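Arbeitsraum und Erfassungsraum: Was in Aufnahmeregeln getrennt gehört

Von Garnet Petrenko
31.08.2018

Der Entwurf der Aufnahmerichtlinie, den die Arbeitsgruppe Sendell zur Kommentierung verschickt hat, umfasst 34 Seiten. Der größte Teil davon behandelt Dinge, über die man sich schnell einig wird: Dateibenennung, Zeitstempel, Kalibrierintervalle, Zustand der Greiferfinger vor Schichtbeginn. Dem Abschnitt 5, »Abgrenzung des Aufnahmebereichs«, werde ich in der vorliegenden Form nicht zustimmen. Er überträgt einen Begriff aus der Maschinensicherheit auf eine Tätigkeit, für die er nicht gebildet wurde.

Abschnitt 5 verlangt, vor jeder Aufnahme mit handgeführten Greifern den Arbeitsraum zu bestimmen, ihn am Boden zu markieren und unbeteiligte Personen fernzuhalten. Der Arbeitsraum ist dabei die Reichweite der aufnehmenden Person mit ausgestreckten Armen und Werkzeug, zuzüglich eines Zuschlags. Bei einem ortsfesten Roboterarm ist diese Betrachtung richtig. Die Gefährdung geht von bewegter Masse aus, sie endet dort, wo die Masse nicht mehr hinkommt, und ein Zaun oder Scanner an dieser Grenze erfüllt seinen Zweck.

Beim handgeführten Greifer gibt es keinen Antrieb, der den Arm einer Person führt. Die mechanische Gefährdung entspricht der einer mittelgroßen Zange. Dafür trägt das Werkzeug eine Weitwinkelkamera, häufig kommt eine zweite am Kopf hinzu, und deren Reichweite hat mit der Armlänge nichts zu tun. Wer hier den Arbeitsraum absperrt, sichert die kleinere der beiden Flächen.

Ich schlage deshalb vor, zwei Begriffe zu führen. Arbeitsraum: das Volumen, in dem das Werkzeug etwas berühren kann. Erfassungsraum: das Volumen, aus dem Licht in eine der Kameras gelangt und im gespeicherten Material noch auswertbar ist. Der erste lässt sich mit dem Maßband bestimmen. Der zweite lässt sich nur mit der Kamera selbst bestimmen.

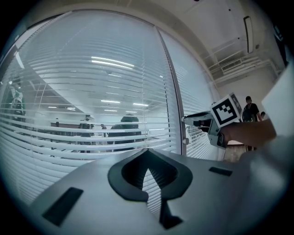
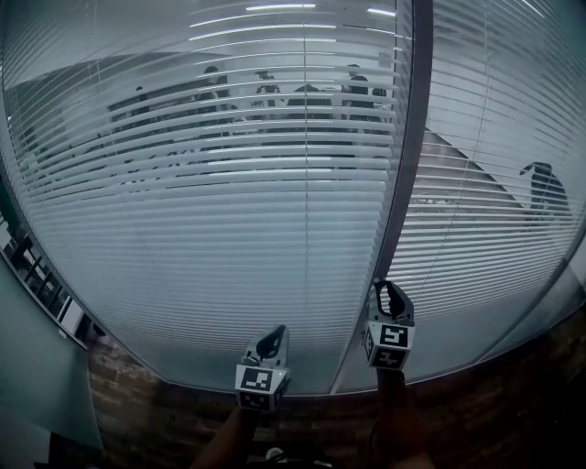

Handgeführte Greifer mit quadratischen Markern vor einer verglasten Trennwand mit Jalousien.

Die Richtlinie kennt für die Grenze des Aufnahmebereichs bisher nur bauliche Elemente: Wand, Tür, Stellwand, Bodenmarkierung. Ein Prüfer, der nach Abschnitt 5 vorgeht, trägt den Raum in den Grundriss ein, hakt die umgebenden Wände ab und ist fertig. Eine Glaswand ist in diesem Verfahren eine Wand. In beiden Ansichten endet der Arbeitsraum an der Scheibe, der Erfassungsraum reicht durch die Spalten der Jalousien in den Nachbarraum, und dort halten sich Menschen auf. Sie erscheinen hinter den Lamellen überwiegend als dunkle Umrisse, was man für ausreichend halten kann. In der ersten Ansicht ist im rechten Hintergrund allerdings eine Person mit dunklem T-Shirt und Umhängeband zu sehen. Ob jemand in solchem Material wiederzuerkennen ist, hängt von Auflösung, Belichtung und Vorwissen des Betrachters ab. Ein Grundriss beantwortet die Frage jedenfalls nicht.

Gegen die Trennung der Begriffe sind mir im Vorfeld mehrere Einwände begegnet, die ich der Reihe nach behandle.

Erstens der Aufwand. Laine Pētersons, die am Standort Skukby die Aufnahmeplanung verantwortet, rechnet mit einer spürbaren Verlängerung der Rüstzeit, wenn neben dem Arbeitsraum auch der Erfassungsraum bestimmt werden muss. Das Argument ist ernst zu nehmen. Es setzt aber voraus, dass der Erfassungsraum geometrisch ermittelt wird, mit Öffnungswinkel, Montagehöhe und Sichtlinien. Das halte ich für unnötig. Ein Probelauf von 20 Sekunden, bei dem die aufnehmende Person alle für die Aufgabe typischen Greiferstellungen einnimmt und sich dabei einmal um die eigene Achse dreht, liefert das Ergebnis unmittelbar. Jemand sieht sich die Sequenz an, bevor die erste verwertbare Aufnahme beginnt, und notiert, welche angrenzenden Bereiche einsehbar sind. Wir verfahren bei Hedegaard seit vergangenem Dezember so. Die Rüstzeit ist länger geworden, und zwar um genau diesen Vorgang.

Zweitens die nachträgliche Unkenntlichmachung. Ravinder Wong vertritt die Auffassung, der Erfassungsraum müsse vorab gar nicht geregelt werden, da Gesichter ohnehin automatisch erkannt und überdeckt würden. Mir fehlt dazu eine Angabe im Entwurf, auf welcher Art von Material das Verfahren geprüft worden ist. Bei starker Weitwinkelverzeichnung werden Personen zum Bildrand hin gekrümmt und gedehnt, hinter Lamellen werden sie in Streifen zerlegt. Beides weicht von dem ab, worauf Detektoren üblicherweise ausgelegt sind. Wer sich auf die Nachbearbeitung verlassen will, soll sie mit Material aus derselben Optik und vergleichbaren Räumen prüfen und die Fehlerrate angeben. Solange das nicht geschehen ist, gehört die Unkenntlichmachung in die Richtlinie als zusätzliche Maßnahme. Den Ersatz für eine Planung kann sie nicht leisten.

Drittens der Hinweis auf den Nutzen belebter Hintergründe. Er kommt aus der Anwendung und ist fachlich berechtigt. Ein Modell, das nur mit leeren Nebenräumen trainiert wurde, wird in bewohnten Umgebungen schlechter arbeiten. Daraus folgt, dass Personen im Hintergrund erwünscht sein können. Es folgt nicht, dass sie davon nichts zu wissen brauchen. Wer im Nachbarraum an einem Tisch steht, hat die Einweisung für den Aufnahmeraum nicht gehört und den Aushang an dessen Tür nicht gelesen.

Daran schließt sich die Frage an, wen die Regel eigentlich verpflichtet. Abschnitt 5 spricht durchgehend von der »durchführenden Person«. Das ist bequem und falsch adressiert. Eine Person mit je einem Greifer in der linken und rechten Hand kann weder eine Jalousie schließen noch jemanden ansprechen, der hinter einer Scheibe vorbeigeht. Sie sieht auf die Aufgabe, und das soll sie auch. Die Verantwortung für den Erfassungsraum muss bei einer zweiten Rolle liegen, die während der Aufnahme kein Werkzeug führt. Bei parallelem Betrieb kann diese Rolle mehrere Plätze betreuen. Wie viele, wäre festzulegen; ich habe keinen belastbaren Wert und würde vorläufig bei zwei bleiben.

Ein weiterer Punkt wird in der Diskussion meist der Messtechnik zugeschlagen und gehört nach meiner Ansicht in denselben Abschnitt. Glas begrenzt den Erfassungsraum nicht nur unvollständig, es stört unter Umständen auch die Lagebestimmung. Spiegelungen können Merkmale erzeugen, die sich anders bewegen als der Raum. Regelmäßige Strukturen wie Lamellen sind für merkmalsbasierte Verfahren schwierig, weil sich ein Abschnitt vom nächsten kaum unterscheidet. Marker am Greifer mildern das Problem für die relative Lage zweier Werkzeuge, solange sie im Blickfeld der anderen Kamera bleiben. Für die Lage im Raum helfen sie ohne weiteren Bezug wenig. Ginette Wong hat im Projekt Mistance Aufnahmen an Glasflächen gesondert gekennzeichnet und mehr als 8 Prozent davon wegen Sprüngen in der Trajektorie verworfen. Das ist ein Einzelwert aus einem Projekt und taugt nicht als Grenzwert. Er reicht aber aus, um eine Kennzeichnungspflicht zu begründen. Eine Sequenz vor Glas muss als solche auffindbar sein, auch für jemanden, der den Raum nie betreten hat.

Mein Änderungsvorschlag zu Abschnitt 5 lautet damit wie folgt.

5.1 Arbeitsraum und Erfassungsraum sind getrennt zu bestimmen und getrennt zu dokumentieren.

5.2 Der Erfassungsraum wird durch einen Probelauf mit allen beteiligten Kameras ermittelt. Der Probelauf ist vor Beginn der Aufnahmen zu sichten und nach der Sichtung zu löschen.

5.3 Durchsichtige und teilweise durchsichtige Flächen gelten als offen. Jalousien gelten als offen, sofern der Probelauf nichts anderes zeigt.

5.4 Personen in einsehbaren Nachbarbereichen sind zu informieren. Ist das nicht möglich, ist die Sicht zu unterbrechen oder der Aufnahmeplatz zu verlegen.

5.5 Für den Erfassungsraum ist eine Person zu benennen, die während der Aufnahme kein Werkzeug führt.

5.6 Sequenzen mit Glasflächen im Erfassungsraum sind in den Begleitdaten zu kennzeichnen.

Zu 5.3 erwarte ich Widerspruch. Florence Doucette hat angeregt, statt der pauschalen Einstufung einen Transmissionsgrad anzugeben, ab dem eine Fläche als geschlossen gilt. Für Folien und satiniertes Glas wäre das denkbar. Bei Lamellen versagt die Größe, denn die Durchsicht hängt vom Winkel zwischen Kamera und Lamelle ab, und dieser Winkel ändert sich mit jeder Handbewegung. Dieselbe Jalousie kann aus Kopfhöhe nahezu dicht und aus Hüfthöhe offen sein. Eine Zahl in der Richtlinie würde hier eine Genauigkeit vorgeben, die der Gegenstand nicht hergibt.

Offen lasse ich die Behandlung von Altbeständen. Eine nachträgliche Einstufung sämtlicher Sequenzen nach 5.6 ist vermutlich nicht zu leisten, eine Stichprobe je Standort schon. Bis zur Abstimmung über den Entwurf sollte geklärt sein, wer diese Stichprobe zieht und wer über den Umgang mit den Treffern entscheidet.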